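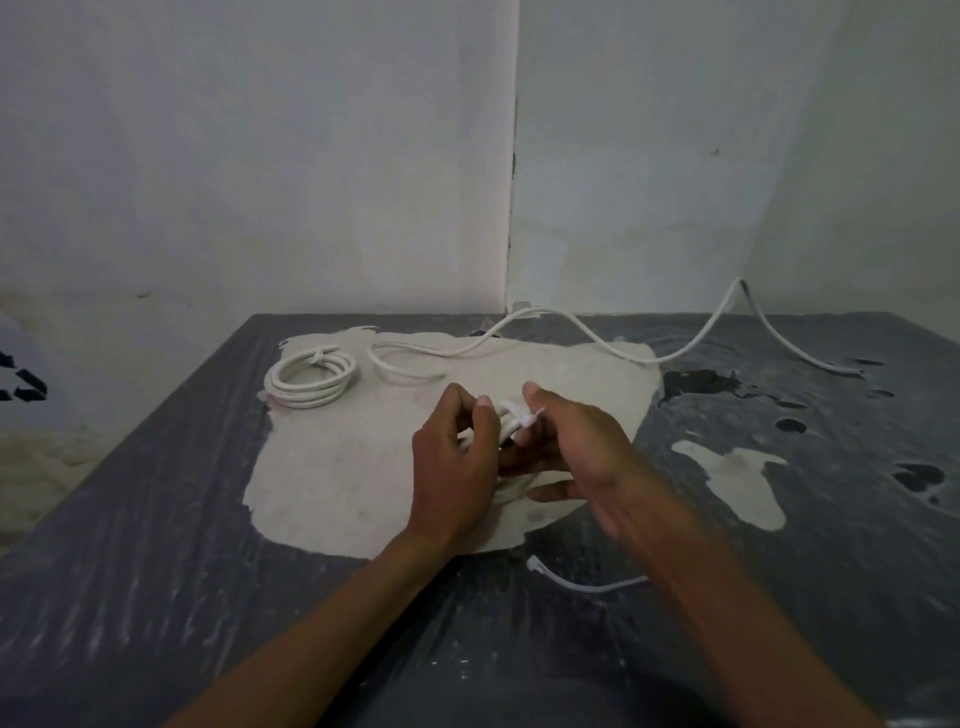
4.2 Cable handling: head camera against wrist cameras

Figure 3. View from the head camera during a cable trial. A bundle is held in both hands near the middle of the table, with a coiled cable to the left and a white plug end in the foreground.

Cables were chosen for the second task because they dislike being modelled. A mug has the decency to stay the same shape while the controller is thinking about it. We compared two camera layouts, head only and head plus both wrists, using the same arms and the same Planlow controller for each. The full set came to 195 trials, of which 47 were thrown out before scoring, mostly for lost time stamps and once for a spilt cup of tea.

The head camera did better than we had predicted in Section 2, where we predicted it rather loudly. Its view takes in the hands, the tie and the spare cables together (Figure 3), so the planner can work out which loop belongs to which cable before anything is lifted. It is poorer close up. When the fingers close over a bundle they hide the part being gripped, and the planner then has to go on what it last believed, much like the rest of us.

Wrist cameras put that right and brought troubles of their own. At short range one stretch of white cable looks very like another, and the tracker would sometimes follow a strand away from the bundle and take a lively interest in a neighbour. Merging the wrist views with the head view cut these slips but slowed each planning step. Bratu and Zabala (the authors of the merging code) consider the delay acceptable. Rusnák, who had to sit through the trials, does not.

The tabletop was left as we found it. Figure 3 shows pale splatters and a large beige patch under much of the work, and white cable against pale beige is a mean test for any method that relies on an edge. An early version of the segmenter, trained on nearly 2,000 frames from the spotless bench at Butville, treated the border of the patch as a cable and planned a grasp on it. We retrained with frames from the marked table, after which the fault became rare enough to be annoying.

Gripper choice mattered less here than in Section 4.1. The Itis fingers were kinder to the small ties – the Obradović pair tended to squash them – but neither changed the ranking of the camera layouts.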